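Recall Petition in Lastavden: Your Questions Answered
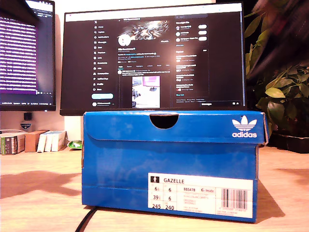

A blue Adidas shoe box on a wooden desk.

We get a lot of mail about the petition to recall Council President Nuwan Bhuiyan, and many of you ask the same things, so we've gathered the answers in one place. Please read through before you write to us, and if your question isn't covered, do write anyway! We like hearing from people, even the cross ones.

Who is behind the petition?

A group of Lastavden residents called the Talukder Street Neighbors. It started with people who live along Talukder Street and were unhappy about the paving contract, and it has grown a good deal. Wanda Park is the lead petitioner, meaning hers is the name on the official papers at the town clerk's office. We don't belong to any party, and we have members who vote every which way (you should hear us on the subject of the school budget).

What is Mr. Bhuiyan accused of?

The petition says he voted to give the paving contract to a company named Stuvero without telling the rest of the council that he had done paid consulting work for it. The contract passed by one vote. Mr. Bhuiyan has said that the consulting work ended before the bidding opened and that he had no duty to report it. He has not been charged with any crime, and we ask everyone who knocks on doors for us to say so plainly. The question in the petition is whether he should keep his seat, and that's for voters to settle.

Has the council said anything?

Very little, I'm sorry to say. Two members have asked for the contract file to be opened to the public. The others have told us they would prefer to wait for the town attorney's review. We've asked when that review will be finished and have been told "in due course," which could mean next week or next year. If you'd like to hear more, the best thing you can do is call your own council member. A friendly phone call goes a long way in a town this size.

How many signatures are needed?

The clerk has set the number at 3,113. We would like to turn in a good many extra, as some always get thrown out for one thing or another: an old address, a missing date, handwriting that only the signer's mother could read.

Who can sign?

Anyone registered to vote in Lastavden. If you live outside the town line, even if you own a shop here or have paid taxes here for years, your signature can't be counted. We know that's a sore point for some of our friends out on the county road, and we'd love your help in other ways.

I signed in June but I've moved since then. Does it still count?

If you moved within town and have updated your registration, the simplest thing is to call the clerk and ask. Please don't sign a second time just to be safe. Duplicates cause headaches, and a stack of them makes the whole petition look careless.

Can I sign online?

No, the town only takes ink on paper. You can sign at our table outside the Nato Bakery on market mornings, or ask us to bring a sheet by your house. If stairs or driving are hard for you, tell us and we'll come to you at a time that suits.

Will my name be made public?

Yes, once the petition is filed it becomes a public record, and anyone may ask to see it, Mr. Bhuiyan included. Some people are uneasy about that and decide not to sign, and we completely understand. No one from our group will press you.

What happens after you file?

The clerk checks the signatures against the voter rolls. If there are enough, the council has to set a recall election, and you'd get a ballot with a yes or no question on it. If the recall passes, the seat is filled at a separate election. Mr. Bhuiyan may also resign at any point along the way, in which case the recall stops.

Who is paying for all this?

We are, mostly in small amounts. The most we accept from any one person is $200, and we don't take money from companies. So far we've spent $723 on printing, clipboards and a folding table. Receipts are kept in a binder and you're welcome to look through it at the market table.

How can I help?

Carry a sheet around your block, lend us a few hours at the table, or talk it over with your neighbors. A full sheet holds 24 names, and most people are surprised how quickly one fills up on a nice evening. To get a sheet, leave a note for Wanda at the bakery counter with your name and phone number, and she'll call you back, usually after supper.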